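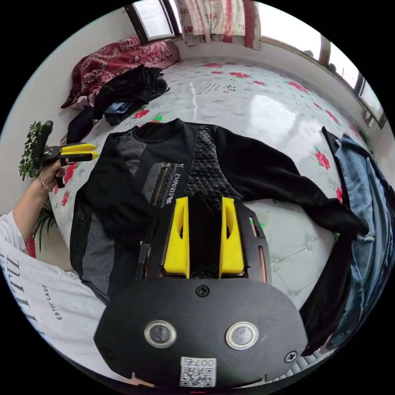
Selon Lucie Ross, un vêtement est plus difficile à saisir qu'un cube, et il fallait commencer par là. Nous avons suivi son avis — le pliage des vestes est devenu le sujet principal du projet Tuditz.

Le groupe a enregistré 354 essais au mois de juin. Chaque essai est une suite de gestes faits à la main avec les pinces, sur un lit. Nous en avons gardé 213 pour l'entraînement. Les autres ont été écartés au tri : début manquant, tissu lâché trop tôt, ou trajectoire perdue par le logiciel Ladedia.

La manche reste l'étape la plus longue. Il faut tenir le corps de la veste d'un côté et tendre la manche de l'autre, puis la rabattre sans faire de pli au niveau de l'épaule.

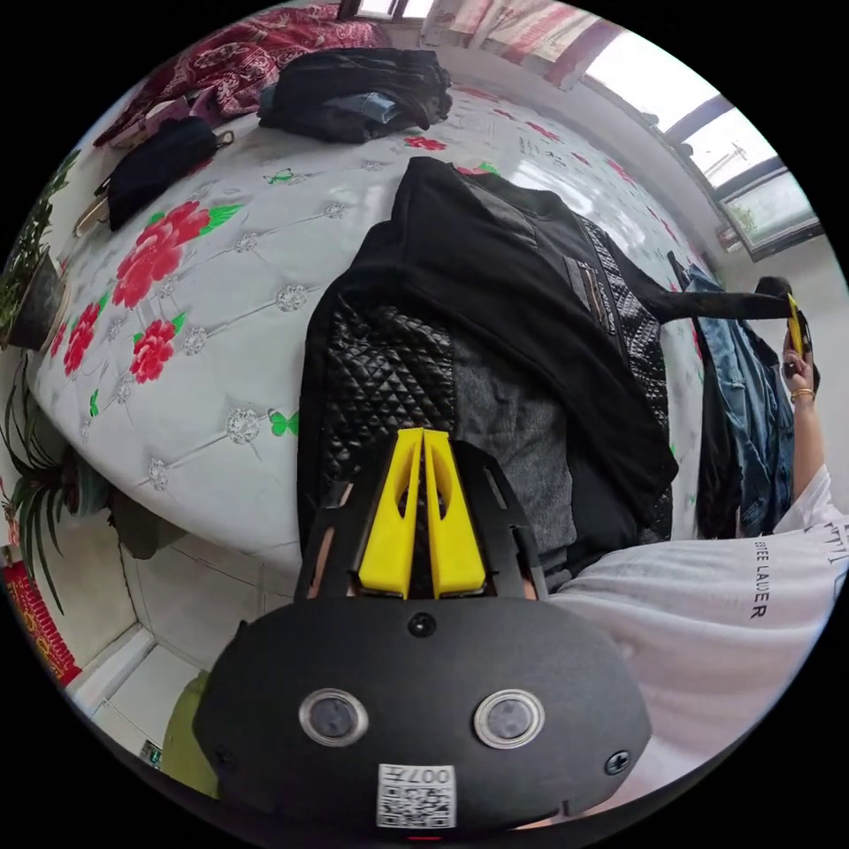 Pourquoi travailler avec 2 pinces ? Une seule déplace toute la veste dès qu'on tire sur la manche, et l'essai est à refaire.

Pour la suite, nous voulons reprendre les 9 séquences de la fermeture éclair, mal étiquetées dans la première version. Le rapport complet a été remis à l'atelier Bornum le 15/7/19, avec les fichiers de réglage en annexe.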